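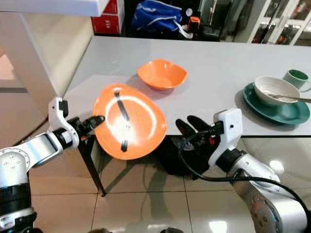 Plornby two-arm table kit - gallery

Zaren supplies the Plornby as a matched pair of arms with grippers, head camera and control software. It is sold to laboratories and small catering firms that want to try table clearing and dish handling before committing to a fixed installation. The pictures on this page come from our demonstration room and are taken from the head camera, at the height the software uses.

Handling tableware
An orange plate held by its rim in the left gripper, tilted upright over the near edge of a white table. The fingers are black on both arms, and each pair is carried on a white bracket. Glossy plates pick up a band of glare from ceiling lights; the grip software can be set to ignore it under "Surface", level 2 or higher.

Other items on the table are a matching orange bowl, a green mug, and a white bowl with a metal spoon in it, standing on a teal-green plate. Spoons left in bowls are treated as separate objects and should be lifted out first.

Technical notes
Reach per arm, shoulder to fingertip: 55 cm
Finger pads: replace after 1,000 grips, or sooner if worn
Supplied task files: 16, of which four cover plates and bowls
Spare pad set: part 284, sold in pairs

Cables run outside the arm at the gripper end. Leave a loop long enough for full wrist rotation - a tight cable will trip the joint limit.

Trial units can be booked through Ukosell from November. Fitting questions go to Bohdan Stelmakh, orders and returns to Bernadette Pons. The older Gautier bracket does not fit this model.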